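4. Fee Clauses and Owner Exit in Resale Contracts

The sample described in Section 3 was read a second time for the clauses that deal with yearly maintenance fees.

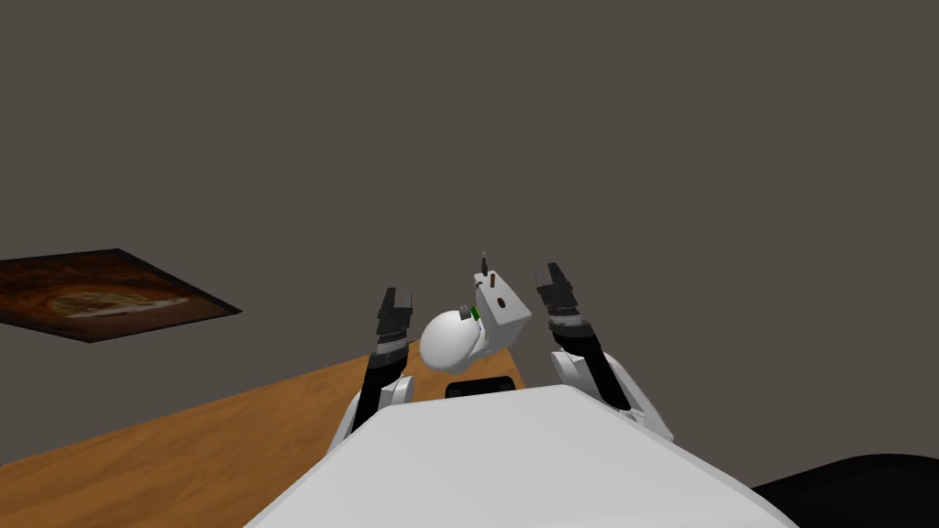 We were interested in what happens to the duty to pay when an owner sells, gives away or tries to hand back a vacation interest. Most writing on consumer protection in this field looks at the first days after signing, when a buyer may still cancel. Far less has been written on owners who are well past that window and simply want out.

4.1 Where the fee duty is stated

In the Wallberg and Pondano contracts, the duty to pay fees appears in the purchase agreement itself, close to the price. In the Rebelo contracts it is found only in the declaration, a separate recorded document that the buyer signs for but does not always receive in full at the sales table. The Sasta form splits the matter. The purchase agreement gives the fee for the current year, and the declaration says how later fees are set.

The split matters in a dispute. An owner who reads only the purchase agreement sees a single dollar amount and may take it as fixed. One Rebelo owner wrote in a complaint letter that she had budgeted "for the number on the page" and learned of the yearly increase from her second bill. The association answered by citing the declaration, and the letter was closed without a refund.

None of the contracts we read put a ceiling on regular fees. Pondano limits special assessments unless owners vote to approve them, but the limit does not reach the regular fee, and the vote counts weeks still held by the developer.

4.2 When the duty ends

All of the forms say that the seller remains liable until the transfer is accepted by the association. They differ on what acceptance means. Wallberg treats a transfer as accepted when the new deed is recorded and a copy is delivered to the management office. Pondano adds a transfer fee and requires that the account be paid up. Rebelo leaves the matter to "the reasonable discretion of the board," with no deadline for a decision.

The lack of a deadline has a direct cost. If the next bill falls due while a transfer is waiting, the seller has to pay it or risk having the transfer refused for an unpaid balance. We found 2 letters that describe this sequence, both from Rebelo owners. In one of them the buyer withdrew during the wait, and the seller kept both the week and the new bill.

Sasta is the only form with a surrender clause. An owner who has held the interest for 5 years and owes nothing may deed it back on payment of a charge of over $3,000. The charge is stated in the form, which makes it easier to weigh against future fees. The clause does not say whether the association must accept every surrender that meets the terms - the word used is "may" - and we found no letter that tests the point.

4.3 Limits of the reading

Contracts show what the parties agreed to on paper. They do not show how a resort office handles requests from day to day, and an office may well be more flexible than its form. Judite Neves, who coded the letters, marked several in which a balance was waived for illness or death, although no clause in the contract called for it. The letters are also a poor guide to how common a problem is. Owners whose transfers go through smoothly have little cause to write.

The next section compares these clauses with the disclosure duties set by statute.

Figure 1. Computer-rendered view, looking down past a white torso with an arm on either side.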